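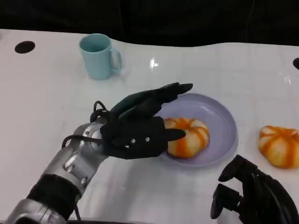

Pumpkin buns are back at Bunemis for September, and I couldn't be happier! If you missed them last year, they're the little round ones made to look like a pumpkin, and I've been going on about them to anyone who'll listen ever since. They really do look the part – cream-coloured lobes with bright orange stripes running out from the middle – and on a lavender plate with a pale blue mug close by, they're about as cheerful as a tea break gets. The Stendum shop is putting out 100 a day to begin with, and the Sodeden counter will have them too once the new shelves are up.

I popped in just after opening and there was already a queue (a friendly one, I should say). The buns are lightly spiced, a bit sticky on top and soft all the way through. Last autumn the shop sold 300 in the first weekend and then ran out of filling, so they've ordered a lot more of it this time and hope to bake 400 a day by half-term. You can ask for them to be put by, but only up to 5 per person, so big families may need to send two people! 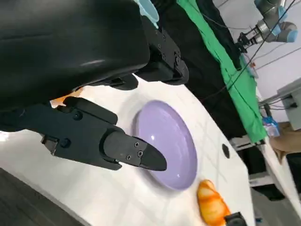
The lavender plates are on sale as well, by the way. They come from Stanciu, who also did the shop's teapots, and they've got a nice raised rim that stops the crumbs getting away from you. I've bought two and I'm trying very hard not to go back for more. Buns are out from 8 in the morning until they've gone, and any left after 4 in the afternoon go for half price.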